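News from the Ollent group: learning when to ask again

It has been a good start to the year in the manipulation lab, and we finally have a result we are happy to put in front of people. Those of you who came to the open afternoon in October will remember Vitis, our two-armed tidying setup, mostly for the long pauses it took before doing anything at all. The pauses are gone! What replaced them is a small change in how the policy plans ahead, and it has made a much bigger difference than any of us expected when Fatos Stojanovska first drew it on the back of a delivery note.

Some background for newer readers. Vitis learns by copying people. An operator moves the arms through a task, we record what the cameras saw and what the joints did, and a network is trained to predict the next stretch of movement from the current view. Predicting a stretch at a time keeps the motion smooth. The trouble is that the arm then carries out the whole stretch even if something has shifted in the meantime, and with small, light things on a slippery surface something nearly always has. Make the stretches shorter and you get the opposite problem, where the arm dithers and changes its mind about which object it wanted. 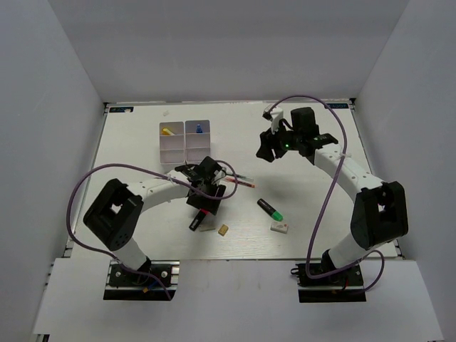 The new method, which we have been calling Hirkus, lets the length of the stretch vary. Alongside the movement itself the network gives a score for how sure it is about each step, and the controller stops and asks for a fresh prediction as soon as the score drops below a set level. Crossing open table, the score stays high and the arm gets on with it. Near contact it tends to fall, and that is where we want the extra looks. Stationery has been a lovely test for this, since a long thin thing and a squat one call for such different grasps. Take the black marker right at the gripper's fingers on the left, lying at a slant: the approach angle matters a great deal there, and a pale eraser on a white tabletop is hard in quite another way, because the edges are so easy to lose. The two pens lying close together are our favourite nasty case. With fixed stretches the old policy would pick a point between them and stick to it.

We trained on 153 recorded demonstrations, all of them sorting small desk items into the divided trays, and then ran the fixed and the variable versions on the same 13 layouts. Fixed stretches finished 3 of them without a person stepping in. Hirkus finished 10. Same network size, same recordings, same arms. Fatos made us run the whole lot again with the layouts in a different order before she would let anyone write it down, and the totals came out the same.

There is plenty it still can't do. The score is only as good as the recordings behind it, and with see-through plastic it can be cheerfully confident and quite wrong. The threshold was also set by hand, after a lot of squinting at plots, and it will need setting again for any task that moves at a different pace. We would much like to learn it from the data, and there is a half-working version of that on the Georgiou machine which we hope to say more about in the spring.

Handing things from one arm to the other is next. At the moment each arm keeps its own score, so one can be waiting for a new prediction while the other carries straight on – fine for sorting, hopeless for a handover. The simplest fix is to let the less certain arm decide for both, and the first few tries look very promising.

The write-up is in its second draft, and we'll put it on the group page along with the training code and the full set of recordings. If you work on something similar and would like to try the scoring part on your own arms, do get in touch before then. It is a short piece of code and we'd love to know how it gets on with other people's objects.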